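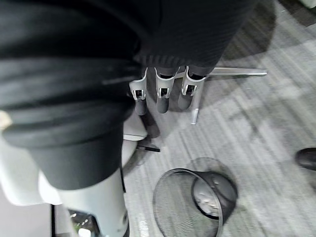 Three fingers, one wastebasket, gray carpet as far as you can see.

Blog > Robot Club > Trash Sorting Season

So the club finally has a project again, and I've been so deep in it that I forgot I have a blog. Sorry! The last thing I posted was about soup. This one's going to be long, because I've been saving up.

Quick catch-up if you're new. I'm in the robotics club at Akdale, second year, mostly on the software side, although "software side" in our club means you also tape down cables and find the good screwdriver. We entered the Reltari Tidy Challenge, a student competition where your robot has to clean up an office. Pretend office, real junk. You get points for putting things where they belong, and you lose points for knocking over anything that was standing up when you started. There are 5 of us on the team, which sounds like plenty until two people have midterms and one has a cold.

My job is wastebaskets. I volunteered for the arm and got wastebaskets, and I've gotten weirdly fond of them.

The thing about the mesh one

I wanted to start with the black wire mesh basket. You've seen this basket. Every office has had one at some point. You look at it and think, fine, it's a cylinder with a hole in one end, how hard can that be?

Pretty hard! Our detector was trained on nice solid bins, and mesh lets the carpet show right through the wall. Tip the basket on its side and now the opening is a big circle facing off in some direction, there's crumpled paper down inside near the bottom, and the whole thing is sitting on a carpet that's already full of streaky lines. The first time I ran the model on a tipped mesh basket it gave me back two boxes, one around the rim and one around the paper, and nothing at all for the basket itself. I laughed for a minute and then I got sad, because I knew what my next few weeks would look like.

What they looked like was labeling. We ended up with 2,205 labeled pictures, and I did a big share of them at my kitchen table with a bag of pretzels. I labeled so many that I started seeing outlines around the garbage cans on my street. My rule was to draw the outline around the entire basket, see-through or not, and give the paper its own label. A teammate wanted to skip the paper label. I fought for it, since the challenge gives you extra if you empty a bin without leaving anything behind, and you can't check for leftovers if your robot doesn't know what leftovers are.

I lost a different fight, about shadows. I wanted to label those too (the mesh throws a soft oval one on the carpet that the old model loved to call a second basket). Everyone said no, too much work, and they were right. We just added more pictures with shadows in them and the problem mostly went away.

Chair legs, my enemies

If you ever build anything that has to reach down near an office chair, please know that I feel for you. Shiny chrome is awful. It reflects the carpet, it reflects the lights, and the depth numbers near it jump all over the place. A chair base also sticks its legs out low and in every direction, so there's no one "safe side" to come in from.

Our fix is kind of dumb. We take whatever the planner thinks is the edge of the chair and puff it up, like putting a winter coat on it. If the fingers would have to go inside the coat, the robot backs off and tries another angle. It's slow! We went through 139 practice reaches in September and the coat made nearly every one of them longer. But the number of chair bumps went way down, and bumps are where we were bleeding points. I'd take slow over clunk any day.

The other thing we changed was where the hand waits. We used to park it off to the side, and then every reach began with a big swoop. Now it hangs fingers down over the floor and goes from there. Less swoop, fewer surprises. The motion people had been asking for this forever and I was the one dragging my feet, because I'd have to redo my camera checks. I redid them. It took one evening and a burrito.

I should say a word about the fingers, too. There are three of them with rounded pads on the ends, and I used to think three was stingy. For a rim, though, three is plenty. The hard part is the choice of spot. Grab a tipped basket by the near edge of the rim and you can stand it up, at least on paper. Grab it by the wall and you're fighting the curve the whole way. Morais, which is what we call our grasp planner (it's the name of a bakery we all like), picks the wall way too often. I have a spreadsheet of its bad decisions, and I'm thinking of framing it.

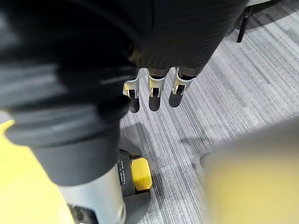 The one that says TRASH BOX

I love this one so much. It's dark gray plastic, it's got a yellow piece with rounded corners set into the front, and it has TRASH BOX printed right on it in white letters. It's labeled! The object is telling you what it is! One of our team meetings got completely derailed by whether reading the words would be cheating. I looked it up in the Reltari rules and there's nothing against it, so for a while we had a little text reader running next to the detector.

We dropped it in the end. The words run vertically, so you have to rotate the crop before the reader gets anywhere, and if the arm is in the way you lose letters. On one run it told us very proudly that it had found a "RASH BOX." We still say that to each other. "Did you take out the rash box?" It never gets old for me, although I can tell it's getting old for other people.

The yellow helps way more than the words do. Against all that gray it's the easiest thing to pick out, and I wrote a quick color check in an afternoon that does better than the text reader ever did. The catch is that yellow shows up in other places, and a blurry yellow shape close to the camera can fool it completely. So now the check ignores anything that's too big or too soft at the edges. I'm pretty pleased with that one.

The carpet tiles were a whole side quest. The lines are fine enough that they shimmer when the camera moves, and the tiles don't all go the same way, so you get these seams where the pattern suddenly turns. Our old floor finder thought each seam was a step. A step! Indoors! The robot would creep up to it like it was at the edge of a swimming pool. We blur the floor a bit before looking for edges now, and it has stopped being scared of carpet.

What's next

We have 2 more practice blocks before we have to freeze the code, and I want to spend one of them only on tipped baskets. The freeze is at midnight, so you can guess what time I'll be finishing. After that it's the regional round over at Uden, which is a long drive with a lot of cases in the van, and I've already called the window seat.

If you've done Tidy before and have any tricks for mesh, please leave a comment. I'm also taking snack suggestions for the van. No more pretzels, I can't look at them.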